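About Wendum

Wendum distributes documentary film for classroom, library and community use. The catalog covers territorial disputes, displacement, occupation, ceasefire and postwar settlement. Titles are licensed to schools, colleges, public libraries, faith groups and local screening societies in the United States and Canada.

The company does not produce films. It acquires nontheatrical rights from filmmakers and small production houses, prepares each title for teaching use, and handles licensing, delivery and royalty reporting. Theatrical, broadcast and consumer streaming rights stay with the rights holder unless a separate agreement says otherwise.

History

Wendum began as a lending shelf of 23 tapes kept by Lewis Galbraith, then teaching a college course on international relations. Most of the tapes had been bought directly from directors at festivals, and few came with any written permission for group showing. Requests to borrow them came first from other departments and later from other colleges. Galbraith wrote to each director, obtained written terms, and set up the company to hold the agreements in one place. Several of those early agreements are still in force with their original wording.

The tape collection was transferred to disc and later to file. Where the original tape was damaged, the transfer was made from a festival copy supplied by the filmmaker, and the catalog entry says so.

What we license

Each license covers one title and one institution. There are three types.

Classroom license. Showing to enrolled students in the course of instruction, in person or through a closed course site. Admission may not be charged.

Library license. Lending and on-site viewing by cardholders, plus unadvertised group showings in library rooms.

Community screening license. A single public showing, advertised or not, to an audience of up to 100 people. Larger audiences are quoted separately. Admission may be charged if the amount is stated on the application.

Classroom and library licenses run for three years from the date of delivery and can be renewed at the rate in force on the renewal date. A license does not transfer when a school merges or changes its name. Write to us before the change takes effect and a replacement will be issued for the remaining term at no charge.

How titles are selected

Submissions are read in January. A title must be complete, must have cleared archive footage and music for nontheatrical use, and must identify its funding in the credits or in an attached statement. We accept films with a stated point of view. We do not accept films in which interview subjects are misidentified or in which reenacted material is presented as archive footage.

Each submission is watched in full by two readers. One has regional knowledge of the conflict covered, and the other has classroom experience. Readers file separate notes before they confer. If the two disagree on a matter of fact, the filmmaker is asked for sources, and the title is held until the sources arrive. Refusals are sent with the readers' notes attached. 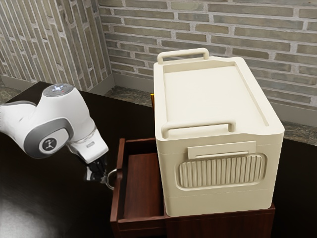 Robot arm at a small wooden cabinet (computer rendering).

Teaching materials

Every classroom title is supplied with a transcript, a timeline, a map sheet and a list of people who speak in the film. Place names are given in the form used by the speaker, with other current forms in brackets. Where the status of a place is disputed, the map sheet marks the line in question and names the parties to the dispute. It does not propose a border.

The Moncrieff guides are a separate series of longer study notes, written for upper-level courses and sold by title. Each guide includes source documents, questions for seminar use and a reading list. Guides are revised when a ceasefire, treaty or court ruling changes the facts stated in them. The revision number is printed on the inside cover. Institutions that bought an earlier revision receive the new pages as a file.

Delivery and captions

Files are delivered through Ustus, our download and account system. An account holder can see current licenses, expiration dates and past invoices, and can add up to four staff users. Discs are available for most titles on request. Postage is added to the invoice.

English captions are supplied with all titles. Subtitles and captions are prepared under the Sturkero standard, our in-house style for translated speech. It requires that the translator be named, that inaudible passages be marked as inaudible, and that religious and military titles be left untranslated at first use with a note in the transcript. Errors in translation may be reported by any viewer. Corrections are posted to the title page in Ustus with the time code of the affected line.

Royalties

Rights holders are paid twice a year. Statements list each license sold, the type, the fee charged and the share due. Names of individual teachers are not disclosed. Names of institutions are disclosed unless the institution has asked in writing to be withheld.

Contact

Licensing questions, preview requests and submissions should be sent through the contact form. Include the title, the name of the institution and the intended date of showing. Preview links are issued to institutional addresses only and expire after first viewing.

Page last revised 21 June 2018.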